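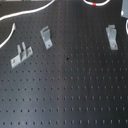 Elections & Local Government > Ballot petitions

Can I look at a recall petition after its been turned in?

rimovresident
Trying to fact check something a council candidate said at the Sunday forum here in Rimov. He says the recall petition had "3562 valid signatures" and the clerk sat on it. The clerk's page only says the petition was "insufficient." No number. The local paper printed his quote and that was it. Can a regular person go look at the sheets or do I need to be a reporter? Also is "valid" even his word to use or does the clerk decide that? Want to write a letter to the paper but not if I'm wrong.

12 shares

tranent_ave
Depends on your state but in a lot of places yes, you can at least ask. Don't ask for "everything about the recall." Ask for two things — the receipt the clerk gave when the petition was filed, and the certification letter. Receipt shows how many were turned in. Letter shows how many counted and usually why the rest got tossed (not registered, wrong ward, signed twice, no date). My guess is 3562 is the turned in number and he's calling them all valid. Happens constantly. Ours was short by 65 after the clerk took out dupes and both sides went around quoting a different total for months.

You don't have to be a reporter. Email is fine, keep a copy. Some states keep the names on the sheets private, so you might get the totals and no actual sheets. Totals are all you need for a letter anyway. They may charge for copies, mine wanted up to 20 dollars, so ask if you can just veiw it at the counter.

oldprecinct
they never show you anything. politics as usual

guler_st_mom
Second the receipt thing. Also check the law for your town on how many signatures it takes, if it was only 1000 then his story makes more sense and I'd want to know what the clerk threw out. And get his quote off the forum video if theres one, not the paper. Ours dropped a whole half sentence once and it changed the meaning.

4 comments · Follow this thread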